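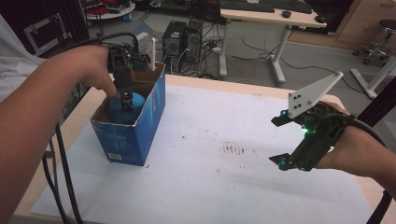
Roald Grønli remarked at the spring meeting that a repair shop should publish its turnaround times before it publishes anything else. Ours are as follows: 5 working days for cleaning and calibration of a mechanical scale, 13 for a replacement load cell, longer if the part has to be machined.

Irnley Weighing services bench, floor and hanging scales for food processors, feed mills and small laboratories. The company started in Utinbridge 31 years ago as a one-room repair counter and moved to the present building on Cundanum Road when the floor scale work outgrew the doorway.

We keep 452 reference weights on site. Each has its own record, which lists nominal mass, measured mass, uncertainty and the date of the last comparison. Weights that drift outside tolerance are withdrawn and relabeled for shop use only. Customers may ask for the record of any weight used on their equipment.

The Myklebust balance, a two-pan instrument bought secondhand, stands in the back room on a separate concrete pad. It is used for comparisons below one kilogram – the pad matters more than the balance does. Heating in that room is left on overnight and the door stays shut until 10 a.m.

Field calibration is available within a half day's drive. Please have the scale cleared and level before we arrive. Equipment can be dropped off at the side entrance on weekdays, or on Saturday until noon. Attach a tag with your name, the capacity of the scale and a short note on the fault.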